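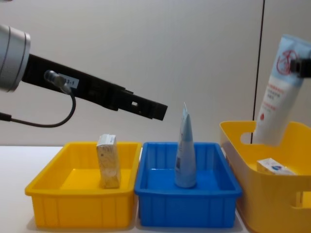 What does a bench coach do all night? Mostly he watches the other dugout and tries to be one pitch ahead of it.

5 min read

I got that answer from Ieuan Edwards about a minute after sitting down, and he was already halfway through a bag of sunflower seeds. He's in his second season with Cikimside, and if you've been to Phillips Field this spring you've heard him, because the man does not whisper.

We talked on the Friday afternoon before the Hirero series, with the grounds crew watering the infield behind us. I wanted to start with the bullpen (of course I did, I've been moaning about it since opening night).

"The walks are killing us," he said. "You can live with a guy giving up a single. You put two on for free in the eighth and now everybody's arms are tight, mine included."

His fix is pretty simple. The relievers have been throwing to a smaller target before games, 30 pitches each, and anyone who misses badly starts over. He says they hate it. I asked whether he'd have hated it too, back when he was catching, and he laughed so hard he had to put the seeds down!

Edwards caught 687 games in the minors and never got the call. I figured that might be a sore subject, but he brought it up himself.

"I hit .230 on a good year. I knew what I was. But I loved calling a game, and I still get to do a bit of that from the rail."

He's high on the kid at shortstop, who wears 17 and has started turning double plays we weren't getting in April. "Quick hands. He still throws off the wrong foot sometimes — we're working on it."

And the crowds? More than 400 people turned up for the last home game against Weriter, on a cold night, and Edwards noticed. "You hear it. The guys on the bench sit up a little."

I asked about the playoffs, and he gave me a look.

"Ask me in September," he said, and then he went off to hit grounders. I stayed for batting practice and got a sunburn on one arm. First pitch against Hirero is at seven, and the gates open an hour before.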